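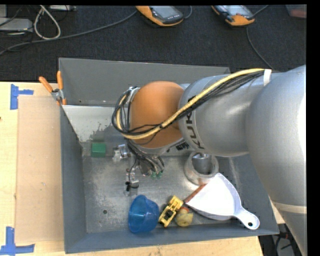
*The bin at Eltby with the mixed set, KUKA arm coming in from the right.*

**To:** kornus-collect
**From:** Leonilde Aguiar
**Date:** 17th May
**Subject:** Re: [kornus-collect] How do you reset the bin between episodes?

Dear Seraina, dear all,

Thank you for the questions. I answer between your paragraphs, and at the end I have added two questions of my own. Please excuse the length.

> On Friday Seraina Wallner wrote:
>
> We are now starting with the bin task on our side and I have read the Kornus notes twice, but I am still not sure about the reset. The notes say "return the objects to a random state". Does it mean that you pick everything out and throw it in again after each episode? Or only the object which was moved? With a full reset we lose a lot of time, and the operator becomes tired before lunch.

We do not do a full reset after each episode. When an object was lifted and placed outside, we put it back by hand in another part of the bin and leave the others as they are. The full reset comes after every 40 episodes, and then we take out all the objects and put them in one by one with closed eyes (Apinya's idea, it works better than it sounds). I know that this makes neighbouring episodes similar to each other. For this reason we never split a block of 40 between training and test. The whole block goes to one side or to the other. Please do the same, otherwise your test results will look much better than they are.

What we stopped doing is to tidy. In the first weeks each of us had the habit to lay things flat and with a little distance between them. Setareh looked through the recordings later and could tell who had done the reset from the arrangement only. The policy learned also from this, of course. It was good on Rachid's bins and poor on mine.

> Second question. Do you allow objects that are touching the wall, or partly outside of the bin? Our operator removes them at the moment, as the Grarketti planner rejects nearly every approach close to the wall.

We allow both. In our photograph the dustpan has its handle over the front wall, and the blue cup is lying on its side against the same wall. To us these are ordinary situations. If you remove them, the model never sees them, and later when a handle sticks out it will do something strange.

But I agree about the planner. Near the wall we do not use it for the approach. The operator guides the arm by hand control, slowly, and we mark the episode with `approach: manual`. For objects in the open part of the floor we leave `approach: planned`. You can then filter if you want only one kind. Setareh trains with both and has not found a reason to separate them, though she says that the manual ones are slower at the end of the motion and that this can be seen in the output.

One limit we do keep: an object may hang over the rim, but it may not be able to fall out to the floor when it is touched. If the operator has doubt, it goes back inside.

> Third: which objects? The list in the notes has names such as "yellow part" and "ring". I would like to buy the same ones, but I don't know what I am looking for.

You don't need the same ones, and I would even ask you not to buy the same ones. What we try to keep common is the kind of difficulty:

- something thin walled that can be held by the rim (for us a translucent blue cup)
- something with cut-outs, where a finger may go in by mistake (the yellow part, which is like a toy)
- something heavy and round with an opening (the thick metal ring)
- something flat with a handle (the white dustpan)
- something small which is easy to lose near a large surface (the green block)
- something with two legs or grips (pliers, ours have orange handles)

The ring makes the most trouble. It is grey metal in a grey metal bin, and the floor of the bin gives dull reflections. The depth values near the upper edge are not reliable, and we have many episodes in which the gripper closes a little too high. I don't delete them, see below.

Please write in the sheet what you have used, with a normal name and the weight. A name like "part 7" will mean nothing to a person at Zarei when they merge the data.

> Fourth: what do you do with failures? Our first idea was to record only successful grasps. Then I saw that your release contains quite a lot of failed ones.

We keep them. There are 581 episodes in the set that I uploaded for Zarei, and every one has a result field with one of these values:

- `lifted`: the object left the floor of the bin and stayed in the gripper until the release
- `slipped`: it was lifted and fell
- `missed`: the gripper closed, and there was nothing in it
- `blocked`: the arm was stopped, by the safety or by the operator
- `wrong`: a different object than the one requested

The last one is important if you use language commands. "Take the block" and the arm brings the cup is a clean grasp, but as an example for that sentence it is harmful. Relabelling is possible: you change the sentence to the object that was really taken. If you do it, keep the original sentence in the second field.

What we throw away is only the technical fault. For example frames are missing, or the joint values and the pictures have a different clock. I had one morning in November where the clock drifted, and I noticed it only when the gripper in the video closed clearly later than in the values. It cost us that whole session. Since then there is a check at the start: the operator closes and opens the gripper one time in the empty bin before putting in the objects, and the script compares the two signals. It takes less than a minute, please don't skip it.

> Last one: how long does one person record? And do you change the camera position?

One person does two blocks and then changes with a colleague. After that the grasps become lazy -- always from the same side, always the nearest object first. We tried up to 100 episodes in one sitting and the last part of it was not of much use.

The camera we do not move inside a block. Between blocks we move it a little, and we write it down. The calibration has to be done again each time, also if the movement was small. The board next to our bin has blue tape at its two left corners, so that we can see at once when somebody has pushed it. I recommend tape for everything which stands on the table and should stay in its place. It is cheap, and you will see from the other side of the room if it has moved.

A word about cables, although you did not ask. Ours run along the top of the arm and wrap around the joint, with some loose strands, and the hoses fan down from the wrist over the gripper. From the camera this hides a part of the gripper in many poses. Rachid wanted to bind everything tight, and we tried it for a day, but the wrist could not turn as far as we need. So we have left the loops long. The hiding of the gripper is in the data, and I think the model must live with it. If you have a second camera at another angle, please use it. We did not have one for this set and I miss it, mainly at the moment of closing.

Now my two questions to the list.

1. Does anybody record the force at the fingers during the whole episode, or only from contact? We have it from contact only, to save space. Setareh thinks that the part before contact would help to find bad zero values. If you have compared, I would be glad to read about it.

2. Which words do your operators use for the commands? Our sentences are very poor. They are nearly all "pick up the X", and they were written by three people who are not native speakers. I could ask for more variety, but then I fear we get sentences that no person would say to a machine. If somebody has a list which came from real speech, and may share it, please send it to me directly or here.

Seraina, if you send me your first block before you continue with the next ones, I can run our checks on it. A wrong clock or a missing field is much easier to correct after 40 episodes than later. Use the same folder as for the calibration files.

With kind regards,
Leonilde

Leonilde Aguiar
Kornus, Eltby site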